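Open day at the Skinner building: an afternoon watching a robot arm work out of a bin

I had told myself I'd stay an hour. I stayed until they were stacking the chairs, and I missed two buses home.

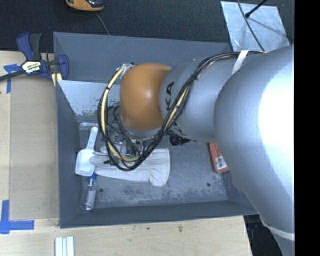

Some background for anyone new to this blog. I usually write about bike repair and the odd radio kit, but I've had a soft spot for robots since I was a kid, and Fevstead is the only place within a reasonable drive of me that lets people in to look at them. They hold an open day every July in the Skinner building. I'd missed it for years through sheer bad planning. This time my friend Senga Baxter put it in my phone herself, with two alarms.

The downstairs hall was the busy part, with the little wheeled robots and a long line of kids. Fun, but loud. Senga wanted coffee, so I wandered upstairs by myself and found the Ridden bench, and that was pretty much my day settled.

Ridden is their picking project. The arm goes over a bin of mixed stuff and tries to take things out one at a time. And I do mean mixed! A white plastic scoop, a work glove, a bottle with a blue cap, a red-orange package with a label on it. It's the kind of thing you'd find at the bottom of my garage shelf. I loved that. I've seen so many polished videos of robots moving identical cubes, and I've always wondered what they'd do with a glove.

The glove, I learned, is a pain. Hussam Harb was running the bench and was very patient with me (I asked a lot of questions, and then I asked some of them again). He said a stiff object gives you a shape you can plan around, and a glove gives you a different shape every time you let go of it. On the first run I watched, the arm came down, got hold of the cuff, lifted, and lost it about a hand's width up. Everybody groaned. On the second try it got the thing clear over the side and a man behind me clapped so hard he dropped his program.

Clear plastic is the other troublemaker. Hussam explained that the depth camera they use tends to look straight through it, or catches a shine and decides there's something there that isn't. So a bottle is a bigger headache than you'd guess. They've been collecting picks since winter and he had the tally on a whiteboard: 1,749 attempts so far, 398 of them on objects that are clear or shiny. He wouldn't give me a success rate. He said it depends too much on what you put in, and that he'd sooner I watched for a while and made up my own mind. Fair enough! I watched for a while. My own mind says it's a lot better with the scoop than with the glove.

What I hadn't expected was how hands-on the whole setup is. I think I had pictured sealed panels and everything tucked away. Instead the arm has a fat bundle of cables strapped along it with ties and a bit of white tape, there's a bar clamp at the corner of the bin, and blue tape marks on the table. It looks like a workshop, and a workshop is a place I understand. I asked about the cables, being a person who has routed a few brake lines in his time, and got a ten-minute answer from Gizella Dudás, who does the wiring. Leave too little slack and the wrist pulls on a connector. Leave too much and the loop swings down into whatever you're trying to pick. She's redone it 5 times and says she isn't finished.

At three there was a short talk by Gillespie Halliday on Prorklow, the software side. A good half of it went over my head, but I did follow the part about how the arm chooses what to go for first. It scores everything it thinks it can see and takes the easiest one, which is exactly how I clean my kitchen. Someone asked if it ever gives up on an item. It does, after a few misses, and comes back when other things have been moved out of the way.

Senga found me around then, holding a cold coffee she'd bought me forty minutes earlier. She lasted two picks before she was hooked too, and she's the one who spotted that the arm slows down just before it touches anything. I'd been standing there all that time and hadn't noticed.

A few practical bits if you want to go next year. It's free, but the upstairs talks need a ticket from the front desk, and the room only seats 136. Parking behind the building fills up early. The sandwiches are fine. Go upstairs first, while the kids are all at the wheeled robots, and you'll get the benches nearly to yourself.

I've already asked Senga to set the alarms again.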